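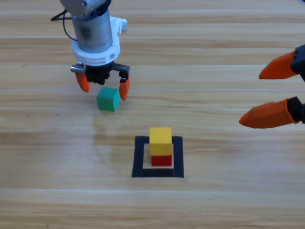 Diário - Aprender línguas longe de casa
Abril, 7h40
Leitura: 2 min

Continuo em Plellirport. Ontem acabei o caderno de vocabulário que comecei quando cheguei, com 541 palavras escritas à mão. Reli as primeiras páginas e encontrei erros que já não faço, e dois ou três que ainda faço.

O norueguês em casa está a ficar preguiçoso. Telefonei à minha mãe e faltou-me a palavra para "torneira". Disse-a em português e ela esperou que eu desse a volta à frase.
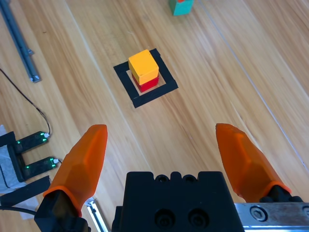

Vilgot Myklebust
Colaborador, secção Diários

Mudei o método este mês. Deixei as listas e passei a escrever 200 palavras por noite, sem dicionário, sobre o que fiz durante o dia. Na manhã seguinte corrijo a lápis. O conjuntivo continua a ser o pior - escrevo "quando eu vou" e tenho de emendar para "quando eu for".

Na padaria já não me respondem em inglês. Pedi meia dúzia de pães, perguntei se tinham de centeio e percebi a resposta toda, incluindo a parte sobre o forno avariado.

Logo à noite tenho conversa com o grupo, às 19h. O tema é a infância e preciso de rever o imperfeito antes de sair.

Etiquetas: línguas, vida no estrangeiro, português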